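Six Months of Automation in the Sample Room

In December our department at Vatirano completed its first six months of working alongside robotic arms. I supervise the sample room, where materials are sorted, paired and packed before they go out to clients, and I was asked by several colleagues at other sites to set down how the change has affected the staff. The views below are my own.

Before the arms were introduced, 11 people shared the sorting and packing work in rotation. All 11 are still employed here. Three of them, including Aileen Padilla and Deividas Lill, now spend most of the day preparing tasks, checking results and recording faults. Their job titles were revised in the autumn, and their pay grade was revised with them, although the second step took considerably longer than the first.

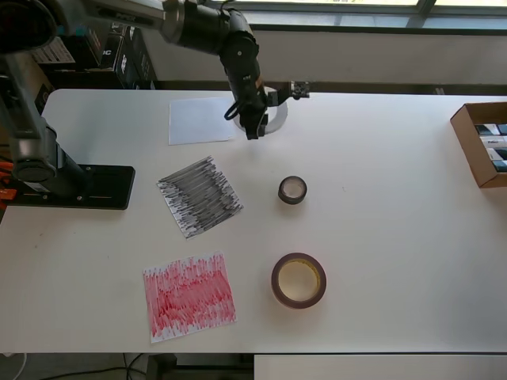 The work itself is slower than management had expected. Paper remains a difficult material. A person picks up a single sheet without giving it any thought, while the same movement must be set up, tried and corrected many times before an arm can be trusted with it. Tape and small cartons have given us fewer problems. Staff who had handled these items for years were consulted late in the planning, and I regard that as our principal mistake. Ms. Padilla's notes on how sheets should be laid out were adopted only after the first trial period had ended.

The effect on the working day has been mixed. Complaints of wrist strain have declined. On the other hand, several employees report that monitoring is more tiring than packing, and that they miss talking across the table. Sheena Gunn, our staff representative, has requested shorter monitoring shifts and a written guarantee that retraining will take place during paid hours. The second request has been granted. The first is under review, and a reply is expected before the next rotation is posted.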